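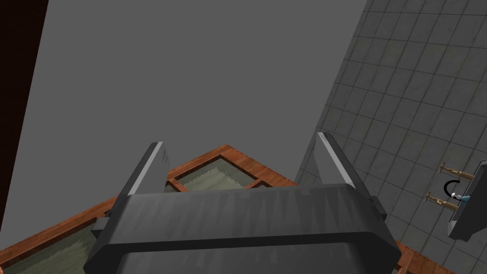
Winter hours at the Rillholm library

Quick one before the break, still half my inbox to get through. Closing early on the 24th — 3 pm — and then shut until the 2nd. Book drop stays open the whole time. Please don't leave bags beside it when its full, we lost a few paperbacks to the rain that way in October.

Fines: none over the holidays. Anything due while we're closed rolls over to the first week back, no need to call.

Puzzle swap went well. 34 puzzles came in and most went straight out again. Marlina Sumampouw is still looking for the lid to the lighthouse one, so check your closets.

Reading challenge — the kids' room finished on 284 books, well past last year. Certificates are at the front desk, ask for Faizal Pillai or whoever is on. Spelling mistakes on the certifcates can be fixed, just bring them back.

New in January: Asuka Onishi's beginner bookbinding, upstairs room, eight spots. Sign-up sheet by the copier. Bring a ruler and an old towel, paper and thread are provided.

Also the copier. Color is down again, black and white fine. Part is on order.

Next issue end of January. Send items to Darmawan Sinaga, short ones please.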